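Holtico Wall Calendar and Planner Range
Page 40 of the Zanen Stationery catalogue 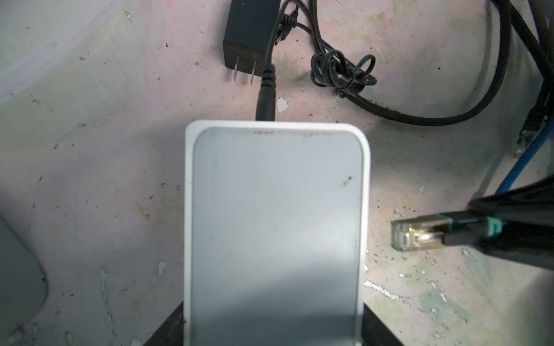 Catalogue p. 40 | Paper Goods | November issue

The Holtico wall planner has no battery, no password and no opinion about your screen time. It hangs on a nail. If you own a nail, you've met the system requirements.

Each planner shows the full year on one sheet, with room in every square for a dentist, a birthday and a small argument about whose turn it is to drive to hockey. The paper is 300 gsm, heavy enough to take a fountain pen and most children. Colour choices are grey, dark grey and Moussa green, named after the street our first shop was on and not, as one customer hoped, a dessert.

Imad Smadi drew the grid by hand before anyone was allowed near a computer with it. He made the weekends the same size as the weekdays, a position he has defended at length and will defend again if you phone the shop.

The range

Holtico Full Year, item 191. One sheet, ships rolled in a tube. Flatten it under some books overnight. Cookbooks are good, they're rarely busy.

Holtico Half Year, item 201. Two sheets, January to June and July to December, for people who find the whole year a bit much to look at.

Lomeneo Desk Pad. The same grid by the month, 40 tear-off sheets, glued along the top. Doubles as a coaster, although we'd prefer you didn't tell us.

Pens are sold separately. We tried including one, and it went missing from every returned planner, so now you can lose your own.

Care

Keep out of direct sun unless you like your spring appointments paler than your fall ones. Pencil rubs out cleanly. Marker doesn't - please stop writing to ask. Wipe fingerprints with a dry cloth.

Orders and returns

Orders in before noon leave the same day. Unused planners can come back for a refund. A planner with your dental history on it counts as used.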